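Progress report, January 13, 2023
Hindale oral history project

We now have 49 interviews recorded and transcribed, and the last batch is wonderful! Merja Manninen found two sisters who both worked at the old Carretero mill (one loved it, one couldn't wait to leave) and their tapes run long. The index stands at 1,354 entries. Nine interviews still need signed release forms, and I'm chasing those now.

Spending is on track, apart from $200 extra for tape transfers.
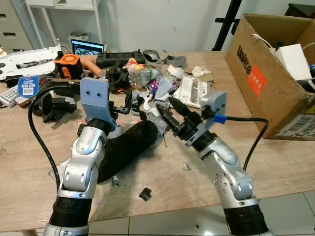
In February we start on the Skirnik Road families, and I'd love to have the first listening evening booked by then.

Venla Niskanen

Comments

R. Divis: My aunt worked at the mill. Who do I call?

pinegrove: Please put the sisters online soon!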